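About Us | Our School

The Groreck School of Furniture Care was founded in Drudadbridge to teach the upkeep and repair of everyday furniture. Instruction began in a single rented hall with 37 students. The school now enrolls 124 students each year and maintains a second site at Zivdale, where the evening courses are held.

Our teaching centers on the table. It is the piece most households use hardest, and its surface shows every habit of the people who sit at it. Students learn to read the grain of a wooden top, to clean it without dulling the finish, and to check the edging for lifting. They also work at floor level, where joints, legs and fastenings can be properly inspected.

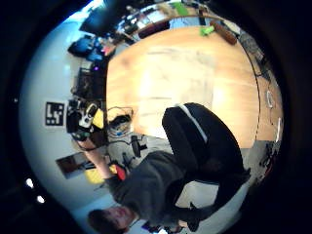 How often should a wooden tabletop be cleaned?

A table in daily use should be wiped with a soft, slightly damp cloth at the end of each day and dried at once. A fuller cleaning, with all items removed from the surface, is advised once a month. Polish should be applied sparingly - too much of it leaves a film that holds dust and fingerprints.

The Joshi Program, introduced in April of our fifth year, extends this work to schools and community halls in the district. Under the program, students inspect tables and seating on request and provide a written record of condition for each piece. To date, 268 pieces have been entered in the register, which is kept at Drudadbridge and may be consulted by appointment.

Full-time courses last 2 terms. No previous experience is required, and hand tools are provided by the school. Applicants are invited to attend an open day at either site before enrolling.

Contact the School Office | © Groreck School of Furniture Care | Back to top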